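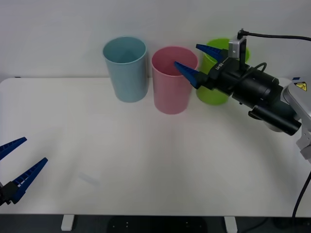
Section 4. Comparing Finger Sets on the Two-Arm Station

4.1 Purpose

This section applies to Zenport stations fitted with two arms and a wrist camera. It explains how to compare the Peden ribbed fingers with the Sopacua flat fingers under the same conditions. Allow 38 minutes for each finger set.

4.2 Preparing the Station

1. Switch off both arms at the controller.
2. Fit the first finger set and tighten the mounting screws.
3. Route each camera cable clear of the wrist joint.
4. Switch on the arms and open the grippers fully.

CAUTION: Keep hands off the tabletop whenever the arms are powered.
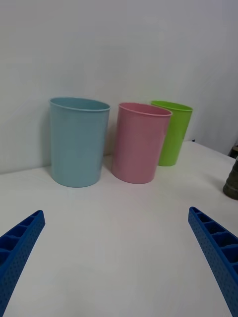 Must the wrist camera be calibrated again after the fingers are changed?
Calibration is required only if the camera or its bracket has been moved. A change of fingers alone calls for the tip offset to be entered again in the controller.

4.3 Cup Trials

1. Stand the cups in a row near the back edge of the table.
2. Set the approach speed to 10 percent.
3. Bring the open fingers to the rim of the selected cup and pause.
4. Check the finger position in both camera views before closing.
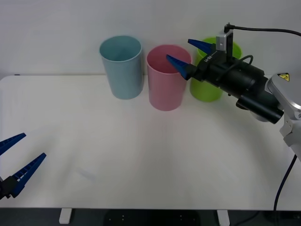
5. Close the gripper, lift the cup, and hold it for 18 seconds.
6. Return the cup to its place and record the result in the Hosport log.

Note: A cup that slips or changes shape during the hold is recorded as a failed trial.

4.4 Bottle Trials

1. Place a capped bottle within reach of the arm under test.
2. Approach with the fingers open on either side of the bottle.
3. Close slowly and stop if the controller displays code 107 (grip force limit).
4. Repeat with the second finger set, using the same speed and force settings. 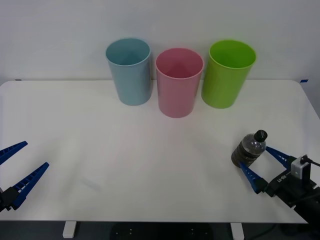

Figure 4-4. Bottle between the fingers of the right gripper.

Results from cup and bottle trials are to be entered on separate sheets. For finger removal and storage, refer to Section 5.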